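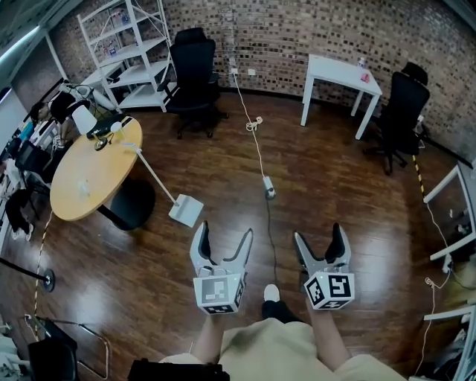
Lullusgate Shared Offices
Monthly walk-through checklist, ground floor and mezzanine
Round: January
Inspection started 7:40 in the morning, finished before lunch

How to read this list. Each point has a result: OK, Minor, Repair, or Not checked. Minor means it can wait until the next round. Repair means a ticket was opened with Khasawneh Building Services on the same morning. Comments are from me. If a comment is not clear please write to the front desk and I will explain it better.

1. Exits and ways out

1.1 Main entrance door opens fully from inside without key. OK

1.2 Rear door to the Lomley Street side opens fully. Repair
The door opens, but the last part needs a strong push with the shoulder. The bottom edge is rubbing on the threshold. In December I wrote Minor for this. It has become worse, maybe from the damp weather.

1.3 Exit signs lit. Minor
The sign over the mezzanine stairs is weaker than the others. It can be read from the kitchen, so it is not urgent.

1.4 Corridors free of boxes and furniture. Minor
Two delivery boxes beside the mailboxes, addressed to the tenant in unit 5. I asked them to collect before the evening and they did.

1.5 Evacuation plan on the wall, correct version. Repair
The plan near the mezzanine still shows the old partition wall, the one that was removed in the summer. A person who does not know the building would look for a corridor that does not exist anymore. New print is ordered.

2. Fire equipment

2.1 Extinguishers in place and pressure needle in green. OK
There are 14 on the two floors. All have the pin and the seal.

2.2 Extinguisher service tags in date. Minor
Number 2196 by the copy room has a tag which is almost impossible to read, the ink is faded. Khasawneh confirmed from their own register that the service is valid. They will put a new tag at the next visit.

2.3 Fire blanket in kitchen. OK

2.4 Smoke detectors, test button. Not checked
The ladder was locked in the storage room and I did not have the key with me. I will do this point separately and add the result here. Please do not stand on a chair to do it for me – it was tried last year and I did not like it.

2.5 Alarm panel shows no fault. OK

3. Electricity and cords

3.1 No damaged plugs or sockets. Repair
The double socket under the window in meeting room B is loose in the wall. I put tape over it and a note. The tape is not a repair, so please do not use this socket.

3.2 Power strips not connected one into another. Minor
Found one case, on the mezzanine. It was separated while I was there. The same desk had the same problem in November.

3.3 Lamp cords do not cross a walking way. OK
When you move a lamp to a different table, please look where the cord goes to the wall. If the cord is too short, ask for another table position and not for an extension.

3.4 Portable heaters. Minor
Heaters are allowed only if they switch off when they fall over. One tenant has an older type without this. They agreed to take it home by the end of the month.

3.5 Cups and open drinks kept away from laptops and power strips. Minor
I know this is a boring point. But we have paid for one socket box already, after a cup of tea went into it. 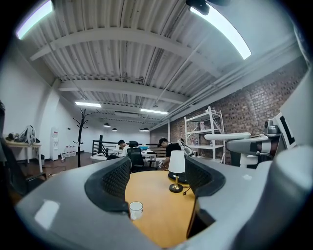
3.6 Lamp shades are straight and do not touch the bulb. OK
We use only LED bulbs now, so the danger is smaller than before. I keep the point in the list anyway.

4. Floors, stairs and furniture

4.1 Floors dry, no loose boards. Minor
Main room is good. The polish is quite new and some people find it slippery in socks. Please keep your shoes on. There is one board near the rear door that moves a little under the heel, I marked it with a small piece of blue tape.

4.2 Bags kept under the table or by the wall. OK
Better than last time.

4.3 Stair handrail firm. OK
All screws tightened in October and still tight.

4.4 Stair edge strips. Repair
The third strip from the bottom is lifting at the left corner. I could put a finger under it. Tromunitz, who supplied the strips, will send replacement and we glue it ourselves.

4.5 Tables stable. OK
I press with two hands on opposite sides. If a table moves more than a little, it goes to storage.

4.6 Chairs. Minor
One swivel chair does not hold its height. It goes down slowly while you are sitting. Moved to the storage room with a label.

5. Kitchen and first aid

5.1 First aid box complete. Minor
Small bandages are nearly finished, and the eye wash expires in March. Ordered both.

5.2 Hot tap temperature sign visible. OK

5.3 Fridge cleaned, seal closing. Minor
The seal is OK. About the cleaning I will not write more.

5.4 Microwave door and inside. OK

Summary

Points in this round: 24 plus one corrected from the last round, the broken hook in the coat area, which is now closed.
Open tickets with Khasawneh: rear door, socket in meeting room B.
Done by ourselves: stair strip, evacuation plan.
Still to check: smoke detectors, see 2.4.

Tickets should be answered in 28 days. If the rear door is not corrected before that, I will ask for a temporary fix, this one should not wait the full time.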